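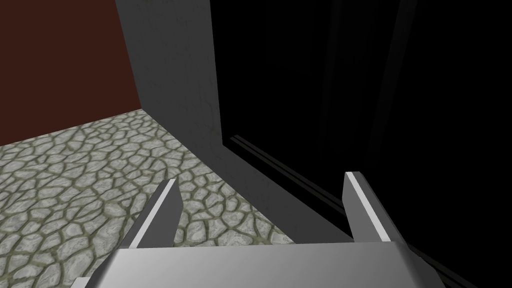

Wrist camera view in the simulated kitchen, fingers open, nothing held.

Clarka: wrist-view episodes for cabinet door control

Version notes last edited February 3, 2019
Maintained by Niloufar Azimi and Fergus Drummond

Summary

Clarka is a set of simulated episodes for training and testing controllers that open cabinet doors by the handle. Each episode is one attempt by one arm on one door. We use it for two jobs: learning a grasp policy from wrist images, and checking the planner in the Zaidi stack when the door is not quite where the planner thinks it is.

The release holds 1000 episodes. Of these, 600 are for training, 200 for validation and 200 for test. The splits are by kitchen layout, so a layout that appears in training does not appear in test. Door and floor textures are shared across splits.

What is in an episode

rgb/ color images from the wrist camera, one per control step
state.csv joint positions, joint velocities and finger opening
action.csv the command sent at each step
door.csv hinge angle of the target door
meta.json layout, texture set, random seed and outcome

Rows in the three CSV files line up by step number. Images are named by the same step number, starting from zero. An action is stored on the row of the image it was computed from, and its effect shows up in the state on the next row. Please check your loader for this. An early copy of ours was off by one and the policy still trained well enough to hide it.

Angles are in radians and distances are in meters. Finger opening is the distance between the inner faces of the two fingers.

How the episodes were made

Layouts come from the Stalletti generator, which places cabinets and walls and picks a texture for each surface. Tastetti runs the physics and renders the images. The arm is driven by a scripted controller with four stages: approach, align, close and pull. The script reads the true handle pose from the simulator. A learned policy should not, and the handle pose is left out of state.csv for that reason.

The align stage brings the fingers to either side of the handle before they close. Most handles are upright bars that stand a little away from the door, and the camera ends up very near the wood.
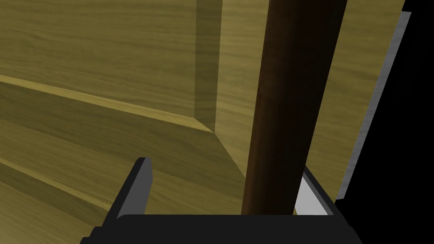 At this range the door fills most of the image, and a detector trained on whole cabinets will usually lose it. Our baseline switches to a smaller handle tracker once the estimated distance drops below a threshold set in the config file. The tracker gives the left and right edges of the bar, and the controller moves sideways until the bar is centered between the fingers. It does not estimate depth. The forward move is stopped by the contact signal.

Outcome labels

The outcome field in meta.json takes one of these values:

opened: the hinge angle passed the target before the step limit
slipped: the fingers closed on the handle and later lost it
missed: the fingers closed without touching the handle
timeout: none of the above by the step limit

Failed episodes are kept in all splits. To train on successes only, pass the flag --outcome opened to the loader.

Known problems

Lighting is uneven. Some surfaces render close to pure black, and there is no useful depth cue in those regions. We tried brightening the images after the fact and it only added noise.

Handle edges can be hard to separate from dark backgrounds. The tracker reports low confidence in these cases and the controller holds its last command.

In 40 training episodes the first image was written before the arm had settled, so the first row of state.csv does not match it. These are listed in skip_first.txt. The loader drops the row by default.

The scripted controller pulls in a straight line and corrects for the hinge arc in small steps. Policies trained on it tend to copy the jerky motion. Fergus has a smoother pull script on the april branch, but no episodes in this release use it.

Running the baseline

python train.py --config configs/wrist_base.json
python evaluate.py --split test --save-video

Evaluation writes one line per episode to results.csv, with the outcome and the final hinge angle. Send loader bugs to Niloufar and anything about the controller to Fergus. Include the seed from meta.json in the report.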